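Budget thread, as promised. We are a small workshop that assembles electrical boxes, and this year we must decide how much of the handling goes to robot arms. I write it down so other small shops can compare.

1/ The quote from Acharya covers one arm and one hand. The cost of the arm did not surprise us. The list behind it did: table, mounting plates, cables, spare fingers, training days. Please ask for that list before you ask for a discount.

2/ We plan 18 hours of trials before any signature. Boxes, sockets, power strips, all from our normal stock. If a supplier wants to bring his own parts for the test, I become careful.

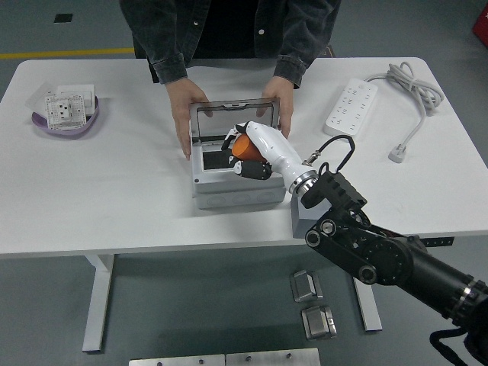

Box open, two hands on the sides, the robot hand with the orange piece over the opening.

3/ Look at who holds the box. A person's time at the table belongs in the budget, and in my first version I had written zero there. Now there is a line for it — also for a fixture, which Varer can make for 348 euros.

4/ Payment. Turkico wants 70 % with the order, Acharya wants it in three parts. I asked if the small items can go on the company Amex. Yes, but with a fee, so no.

5/ Someone asked why we don't take a simple gripper, it is much cheaper. For boxes only, I would agree. But we have also wall plates in several shapes, and changing grippers costs time each time. I have not finished this calculation.
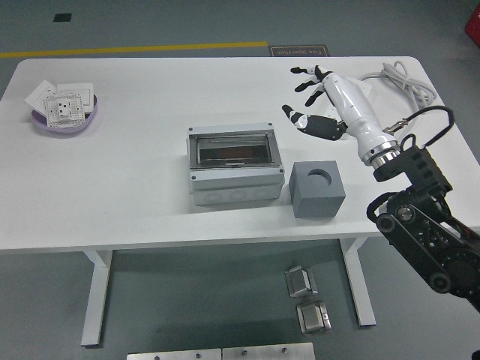 Enclosure in the middle, wall plates in the tray, hand on the right.

6/ Spare parts: we will order fingers together with the hand. Delivery alone is 100 euros, the same for one finger or for ten.

7/ Decision is in April. Until then the table stays as it is and I keep filling the spreadsheet. If you have bought a hand like this for a small workshop, please tell me what you pay for service per year. I still have an empty cell there.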